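The Key of Number Eight

By Głowacki
Tuesday, July 27, 2021
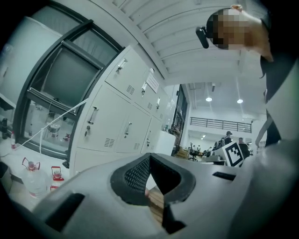
My aunt worked nineteen winters in the Stomo building, and when she retired she did not give back the key of her locker. She told me this in the kitchen in March, in a low voice, as if the company could hear us through the wall. The locker was number 8. She said there was nothing valuable inside, only her things, and that she had meant to go back for them on the first Monday, and then on the second Monday, and then it had become too late to go without being ashamed. I knew the room because I had once brought her lunch there when I was a boy. It had the white metal lockers, and a tall window with a black frame whose upper pane tilted inward, and under the window a white counter where the bottles stood, the big clear jug with the red cap and handle and the smaller ones with their bits of red. I remembered the bottles best. I had been thirsty that day and did not dare to ask.

She put the key in my hand and closed my fingers over it. Her own fingers were cold, as they always were.

"You will go for me," she said. "You have the face of a person who is allowed to be in places."

I have never understood what she meant by this, but I went.

The bus to Jodurura leaves from behind the market and takes 43 minutes if the bridge is clear. I sat on the side of the river. There was still ice along the banks, grey and broken, and in the middle the water was moving quickly with branches in it. I practised what I would say. I am the nephew of a former employee. I have come to empty a locker. It sounded like a sentence from a language course, and I have taken enough of those to know when a sentence will not survive its first meeting with a real person.

But the woman at the front desk did not ask me for any sentence. She was eating soup from the lid of a Thermos. She looked at the key, which had a piece of yellow wool tied to it, and she said, "Oh, the wool," and pointed up the stairs with her spoon.

The room was smaller than I had kept it in my memory. I suppose every room is. The light came through the tall window and lay across the counter, and it was a kind light, the colour of weak tea. Somebody had lined up the bottles with care. On the other side of the glass I could see the next room, with equipment in it whose purpose I could not guess, and I thought of my aunt standing here in her coat each morning, looking at that same glass, and knowing what everything behind it was for. She never spoke at home about her work. She spoke about the stairs, the parking, and the price of the soup.

I found number 8 in the lower row. I had to kneel. The lock did not want to turn, and I tried it gently, and then less gently, and then I remembered that with her own front door you must first pull and after that turn. So I pulled. It opened at once, like a person who has been waiting to be addressed politely.

Inside was a pair of brown indoor shoes with the heels worn down on the outer side, exactly the way she walks. There was a cardigan, folded. There was a tin of Flilto mints, the old tin with the swan, and when I shook it, it answered. There was a mug with no handle, and inside the mug two pencils and two safety pins. At the back, against the metal, stood an envelope.

I want to say that I did not open it. This would be the more honourable version, and I told it this way to my cousin. But the envelope was not closed, and I was on my knees on the floor of a strange building, and I had come a long way on the bus.

It was full of drawings. They were made in pencil on the backs of order forms, very small and neat, and all of them showed the window. In one of them the upper pane was tilted and in the next it was shut. In another there was snow on the ledge, and she had left the paper white for it and shaded only the sky. She had drawn the counter also, and the bottles on it, each one with its handle and its cap. The forms had dates printed on them and I put them in order on the floor. The first was from her first winter. The lines in it were stiff and she had rubbed out the corner many times, so that the paper had gone soft there like cloth. By the last ones she hardly pressed the pencil at all. The window was there in a few strokes, and it was more the window than before.

I did not know that she could draw. In our family there was one person who could draw, and it was my father, and he was praised for it at every table. He drew horses. She would pass the plates while we were admiring the horses.

I heard somebody on the stairs and I gathered the papers quickly, but the steps went past. After that I was calmer. I put the shoes in my bag with the soles facing each other, and I wrapped the mug in the cardigan. Then I did something I had not planned. I stood where she must have stood – it was not hard to find, a little to the left, where the angle agreed with the paper – and I looked for as long as I could bear to be doing nothing. It was perhaps the length of one cigarette. A cloud went over and the counter turned blue, and after that it was white again.

I locked the empty locker. I don't know why. On the way out I offered the key to the woman at the desk, and she wiped her hands first before taking it. She untied the yellow wool and gave the wool back to me.

"She will want that," she said. "She was always losing it."

When I came home it was already dark. My aunt had the soup on the stove and had put out the good bowls, the ones with the blue rim. She took the things from my bag one after another and set them on the table without any remark. She tried one of the mints and made a face. The envelope came last. She held it with both hands and looked at me, and I looked at the stove.

"These are only old forms," she said.

"Yes," I said. "I thought so."

She carried them to her room. I heard a drawer open, and for quite a long time I did not hear it close. I turned down the soup so it would not catch. When she came back she had put on the brown shoes, and she asked me whether they had ever fixed the top of that window, and I told her all I could remember about it while she looked for the ladle.

Story © the author. Please ask before reprinting. Contact | Back to top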